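Workshop notebook, bench 2
Feb 23, 2021

Second try at the iron gall ink for the Wivden ledger facsimiles. The August batch went gritty in the bottle and feathered on every paper except the hard-sized Gresell, and I never wrote down why, so I am keeping proper notes this time.

Starting point is the crushed oak galls left over from last year. They have been in a paper bag on the shelf over the sink and smell fine. I picked out the ones with big exit holes, which I think carry less tannin, and kept the dark, heavy ones. Broke them up with the mallet inside a folded cloth, then finished in the mortar. Coarse is good enough. The powder I made in August went through the filter and I blame it for part of the grit.

Soaked 90 grams of broken galls in rainwater in the big jar. Lid on loose. The old recipe in the Lerngate binder says to leave it in the sun, and there is none at this time of year, so the jar sits on the shelf above the radiator. It went brown inside the first hour and was the color of strong tea by the time I locked up. Stirred with a glass rod. Do not use the steel spoon. It turned black last time and so did the sink.

The copy of the recipe we have been working from has a mistake in it. Whoever typed it up read the vitriol amount off the line for the gum. I checked against the scan, ledger 1303, inside back board, and the two are clearly swapped. That explains the August batch better than the powder does. Too much iron for the tannin, and the extra has nowhere to go, so it drops out and eats the paper later. I have corrected the typed sheet in pencil and put my initial next to it.

New proportions, by weight: galls three parts, iron sulfate one part, gum arabic one part. I want to try a second jar with the gum cut in half, to see if it flows better from the steel pens. With a quill the full amount should be fine.

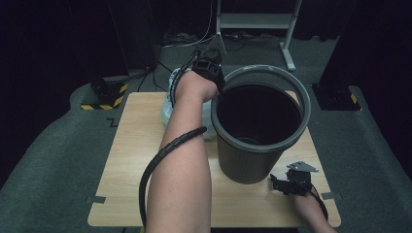 Reading time: 4 min

Gum arabic. We have two lots. The lumps from Fahmy are pale and clean and dissolve overnight in warm water with almost nothing left behind. The powdered lot clumps on contact and had to be strained twice. I used the lumps. If anyone is reordering, get the lumps. The powder can go to the watercolor people if they want it.

Filtered the gall liquor through a coffee filter first, then through cotton. Slow. The first filter clogged halfway and I had to swap it. I squeezed the wet galls by hand at the end and got a fair bit more out, at the cost of brown fingers for the rest of the day.

Added the iron sulfate, dissolved in a little of the rainwater, a few drops at a time. Color change was immediate, as it should be. Gum went in last. Poured into the brown glass bottle, filled right to the neck to keep the air out, one clove on top against mold.

Tests

Used the same pointed nib for everything, cleaned in between. Wrote the same line from ledger 2855 on each sheet.

Gresell hard-sized: clean edges, pale gray going down, darker while I was still writing the next line. Best of the lot. Hairlines held.

Gresell soft-sized: slight feathering on the downstrokes, nothing on the hairlines. Usable for the inside pages if we run short.

Cheap sketch pad: bleeds badly. Expected. Only did it for comparison with August, and it is still better than August.

Old blank ledger leaf: took the ink well but there is a greasy patch near the fold where it beads up. A little pounce rubbed in fixed most of that. I would not use these leaves for anything that matters, as we only have 6 of them.

The fresh ink is hard to see as you write, which makes spacing difficult. I remember now that some people add a bit of logwood so there is color on the pen right away. I put three drops of logwood extract in a small dish of ink and tried that. Much easier to follow the line. It does push the color toward purple for the first while and I do not know how it will look once it has aged. Left a strip in the window and another in the drawer.

pH strip on the finished ink reads between 2 and 3, hard to tell against the color. Acidic, as all of these are. Fine for facsimiles. Please do not put it anywhere near the originals, and do not fill a fountain pen with it.

Problems

Ink crawls up the back of the nib and drips if I load past the vent hole. Could be the oil on a new nib. I wiped it with spit and then with alcohol, and it improved but did not stop. The half-gum jar should tell me more.

The scale drifts when the heater fan is on. Weighed everything twice with the fan off.

To do

Half-gum jar, same galls, same filter.
Retype the recipe sheet and throw out the old copies, including the one taped inside the cupboard door.
Check the strips in the window and drawer and write the result on the back of each.
Find out if the ruling pen can be used with this or if it will pit.
More rainwater. The bucket under the downspout has leaves in it.
Order cotton and coffee filters.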